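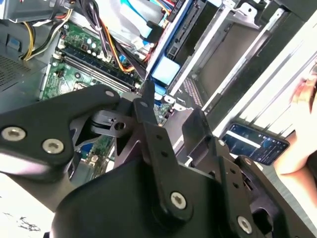 Seit dem 11. September steht der Greifersatz von Samedeck bei uns in der Werkstatt in Irkitz, und weil so viele von euch gefragt haben, ob sich das Ding für eine kleine Aufbereitung lohnt, kommt jetzt ein längerer Faden. Holt euch ruhig einen Tee. Wir nehmen alte Desktop-Rechner auseinander, prüfen die Teile und bauen wieder zusammen, was noch taugt. Die Stelle, an der sich bei uns alles entscheidet, sind die Speicherbänke mit dem blauen Rand: Da hängt fast immer ein dicker Strang Kabel in der Nähe, und ein Greifer dieser Größe muss erst mal hinkommen.

Zum Preis, damit das gleich erledigt ist: 3698 Euro für den Satz mit Greifer, Kamerahalterung, Software und einem Jahr Fernwartung. Den Arm muss man schon haben. Unserer ist ein älteres Modell von Wilczyńska, gebraucht gekauft, und die Adapterplatte dafür lag bei. Die hatte ich gar nicht bestellt, Naomi Mwakalinga vom Vertrieb hatte sich das aus unserem Telefonat gemerkt. Sehr lieb!

Der Aufbau hat mich einen Nachmittag gekostet. Alles ist mit Innensechskant verschraubt, ein Satz Schlüssel reicht also, und die Anleitung ist auf Deutsch und von jemandem geschrieben, der das Gerät selbst mal in der Hand hatte. Einzig Seite 12 und 13 sind vertauscht, da habe ich die linke Fingerplatte prompt einmal verkehrt herum montiert (und eine Weile sehr streng auf die Kalibrierung geschaut, die gar nichts dafür konnte).

Was ich an der Mechanik mag: Die Gestänge haben Lochreihen, und man kann die Finger versetzen, bis die Öffnung zur Arbeit passt. Für Laufwerke habe ich weiter außen verschraubt, für Speicherriegel weiter innen. Umbauen dauert inzwischen ein paar Minuten, beim ersten Mal war es deutlich mehr und ich habe unter der Werkbank nach einer Schraube gesucht.

Jetzt aber zum Eigentlichen, dem Arbeiten. Man bringt dem System Handgriffe bei, indem man sie vormacht. Man führt den Arm, die Kamera läuft mit, und nach genügend Durchgängen versucht er es allein. Samedeck empfiehlt 300 Durchgänge pro Handgriff. Bei »Laufwerk aus dem Käfig nehmen« hatten wir schon nach 213 ein Ergebnis, mit dem ich leben konnte.

Und mit »leben können« meine ich: Ich stehe daneben, trinke meinen Kaffee und greife ab und zu ein. Über Nacht würde ich ihn damit nicht allein lassen. Luana Prado, die bei uns die Prüfstation macht, sieht das lockerer als ich, aber sie musste auch noch nie einen abgerissenen SATA-Stecker aus einem Mainboard fummeln.

Speicherriegel sind die härtere Nummer. Die Klammern an den Enden wollen mit Gefühl gedrückt werden, und die breite Fingerplatte ist dafür schlicht zu breit. In großen Gehäusen geht es, wenn man schräg hineinfährt. In den kleinen Bürorechnern, von denen wir leider die meisten haben, stößt der Greifer irgendwo an, am Netzteil oder am Käfig, und dann bleibt er stehen und wartet auf mich.

Dass er stehen bleibt, ist übrigens ein dickes Lob. Die Kraftbegrenzung arbeitet sauber. Ich habe sie anfangs viel zu niedrig eingestellt, da hat er schon bei einem Kabel aufgegeben, das ihn nur gestreift hat. Mit dem mittleren Profil läuft es jetzt ordentlich, und kaputtgemacht hat er bisher genau eine Lüfterklammer, die vermutlich ohnehin älter war als mein Neffe.

Apropos Kabel! Wer so etwas anschafft, sollte vorher sehr ehrlich in seine Gehäuse schauen. In den Werbevideos ist alles wunderschön mit Bindern verlegt. Bei uns kommen die Rechner so an, wie sie zehn Jahre unterm Schreibtisch gestanden haben. Ich lege die Stromkabel inzwischen von Hand zur Seite, klemme sie mit einer Wäscheklammer am Gehäuserand fest und lasse den Arm erst dann ran. Sieht albern aus, hat uns aber mehr gebracht als das letzte Softwareupdate.

Weil Shahla Babaei unter dem letzten Faden nach der Kamera gefragt hat: Sie sitzt nah am Greifer, man sieht also viel schwarzes Metall und dahinter die Platine, durch die Lücken im Gestänge. Daran gewöhnt man sich schneller als gedacht. Blöd sind nur dunkle Ecken neben den Laufwerksschienen. Eine kleine Klemmlampe von der Seite hat geholfen, direkt von oben spiegelt das Blech zu sehr.

Der Service verdient einen eigenen Beitrag. Zweimal habe ich die Fernwartung gebraucht, beide Male war Nhyira Owusu dran, beide Male mit Engelsgeduld. Beim ersten Mal lag es an meiner Fingerplatte (siehe oben, hüstel), beim zweiten an einem echten Fehler in der Kalibrierung. Die Korrektur kam am nächsten Morgen per Mail, mit einer Zeile Erklärung dazu, die sogar ich verstanden habe.

Weniger schön: die Ersatzteile. Ein Paar schmale Finger kostet 77 Euro und ist erst im November wieder lieferbar. Gerade die schmalen braucht man aber für unsere Arbeit, und ich finde, die gehören bei dem Preis in den Karton. Das habe ich auch so an Samedeck geschrieben. Antwort: Man denke darüber nach. Na gut.

Ein Kollege aus Mirasthorpe, Ka-ming Fu, hat denselben Satz und nimmt damit ausschließlich Laufwerke und Netzteile heraus. Er ist rundum glücklich. Wer ähnlich grobe Handgriffe und immer dieselben Gehäuse hat, wird es wohl auch sein. Bei gemischter Ware wie unserer muss man Geduld mitbringen und gern tüfteln, sonst steht das gute Stück nach zwei Wochen in der Ecke.

Behalten wir ihn? Ja, vorerst. Die Laufwerke macht er bei den großen Towern, den Speicher mache ich weiter mit den Daumen, bis die schmalen Finger da sind. Dann gibt es hier eine Fortsetzung. Fragen gern drunter, ich antworte abends, wenn die Werkstatt zu ist, und falls jemand noch ein Paar schmale Finger übrig hat: Ich zahle das Porto und lege ein Glas Pflaumenmus dazu!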